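**Ticket: Lorngate hand-held gripper, trial kit. Small fasteners slipping out of foam pads**

Status: open, waiting on parts
Product: Lorngate hand-held gripper, foam finger set
Customer: Tasier (small parts assembly)
Priority: normal

**Reported**

Customer has the kit on a 34-day trial and is deciding whether to order. Larger items pick up fine. Small screws don't. Operators close the fingers on a screw, lift, and the screw either stays on the table or drops before it gets to the drawer. The customer's log shows 16 drops in 50 picks. They've asked whether the foam is faulty or whether the gripper isn't meant for parts this size.

**First reply, from support**

Asked the customer to check the following before we swapped anything:

- Both finger blocks tight on their mounts, no play when pushed sideways by hand
- Trigger travel at the factory setting
- Foam wiped with a dry cloth only, no solvent
- Fingers meeting along the whole pad when closed with nothing between them

Customer came back the same afternoon. Blocks tight, travel not changed, no solvent used. On the last point they said the pads touch at the top first and leave a gap near the bottom.

**Bench check**

Set up the same job at the Du Plessis Street workshop with two small silver screws on a white table and a yellow organizer with clear drawers set back behind them. Used a foam set from the same batch as the customer's.
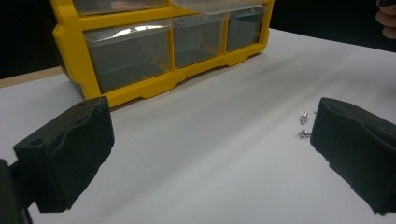 **Lultow Support**
*Field applications technician, gripper products*

The foam on the inner faces is rumpled and the lower edge is ragged on both fingers. That lower edge is the part that has to hold a screw this small, and it ends just above the table. A screw lying on its side is the harder pick of the two. One standing up gives the pads some shank to close on.

Repeated the customer's test with the fingers brought straight down, then again with the tool tipped forward slightly. Tipping it helped with the upright screw and made little difference to the other. Lowering the tool until the foam pressed on the table made things worse, as the bottom edge folded under.

**Finding**

Worn or badly trimmed foam edge. The finger blocks are fine and don't need replacing. The foam set in the trial kit is a general-purpose one and will do small screws when the edge is clean, but it wears at the bottom first if it gets dragged along a hard surface.

**Action**

1. Send 3 replacement foam sets to Tasier, no charge under the trial.
2. Include the thin rubber facing as well so they can compare the two on the same screws.
3. Ask them to put a soft mat on the table for the rest of the trial.
4. Extend the trial until they've had a fair go with the new pads.

**Customer reply**

Happy with that. They want to know what the rubber facing costs as a spare and whether it fits the same blocks. It does fit, same adhesive backing. Price query passed to sales.

Leave open until the pads arrive and the customer has rerun the 50 picks.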